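The Case for Stating the Fill Line

Most household disputes about measurement are disputes about reference points. Two people can follow the same recipe, the same cleaning instruction or the same fertilizer label and end up with different mixtures, and both will have read the number correctly. The number was never the problem. The label said "one pitcher" or "fill to the top," and the two readers had different tops.

My argument is that any container sold for measuring or mixing should carry one marked line, that the line should be the only volume printed on the packaging, and that brim capacity should be dropped from consumer labels altogether. It is a small reform. I have held this view for a long time and have met fewer objections to it than I expected, along with almost no interest.

Brim capacity is the volume a vessel holds when liquid reaches the lowest point of the rim. It is easy to define and easy to test on a bench. It is also a volume at which the vessel can't be lifted. A pitcher filled to the brim spills on the first step, and one with a pour spout spills earlier, through the spout. The working capacity is lower, and how much lower depends on the width of the mouth. A narrow vessel loses little. A wide one loses a lot, because a small drop in level across a wide surface is a large volume.
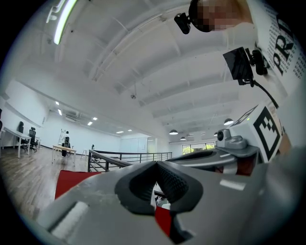

The gray grips, with the red top beyond.

I tested this in March with two pitchers bought for the purpose, one sold under the name Plutivlow and the other under the name Memik. The method was simple. Each was filled by weight on a kitchen scale, carried the length of a hallway at an ordinary walking pace, and weighed again. The fill was reduced until no weight was lost over three consecutive trips. The Plutivlow pitcher had to come down by 153 milliliters from the brim. The Memik, wider at the mouth, had to come down by 348. The two were sold as the same size.

A difference of that size doesn't matter for drinking water. It matters for dilution. If a concentrate is dosed per pitcher, the person using the wider vessel is making a stronger mixture every time, and has no way of knowing it from the label. With a floor cleaner the result is a sticky floor. With plant feed it is burned leaf edges, usually blamed on the weather.

The common reply is that people who care about dosage should use a graduated cup. I accept the point for medicine and for baking. For everything else it describes a household that doesn't exist. People dose with what is already in their hand, and a label that assumes otherwise is written for the manufacturer's convenience.

A better objection concerns the lines themselves. Molded lines are often wrong. The mold wears, the plastic shrinks as it cools, and the base is seldom flat. I checked this as well. On the Memik pitcher the highest molded line read 16 milliliters low when compared with the scale. That is a real error, and it should be smaller. It is still a fraction of the error introduced by filling to the brim and then pouring off some unknown amount before walking. A slightly wrong line that everyone uses gives a consistent mixture, and a consistent mixture can be corrected.

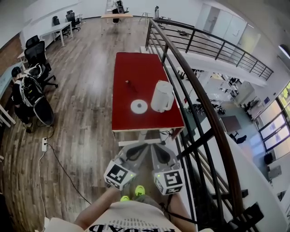
White pitcher on the red table.

There is also the matter of where the line goes. On most vessels I have looked at, the scale is molded on the side away from the handle or at a right angle to it, which favors one hand over the other. The reader should be able to see the line while holding the handle, with the vessel resting on a level surface. Two short marks on opposite walls are better than one long mark, since they show at once whether the surface is level. If they disagree, the counter slopes. The Narerden range of garden cans used paired marks for some years and then dropped them in a redesign, apparently to make room for a larger logo.

Color contrast is a separate failure. A white mark molded into a white wall is legible only in raking light. Printing fixes this but wears off with washing – a printed line on a third vessel, a Pirzada jug, was partly gone after 171 wash cycles, which I know only because I keep a tally on the inside of the cupboard door. A raised line with a colored top surface would last longer. I have been told this adds a step at the factory. I don't doubt it. The handle was also a step.

What I would require is short. One line, at the volume that can be carried without loss, visible from the handle side, with that volume printed next to it and on the box. Further graduations below it are fine. Nothing should be printed above it. The space between the line and the rim has a purpose, and it should be sold as clearance, with no number attached.

Posted 5/14/24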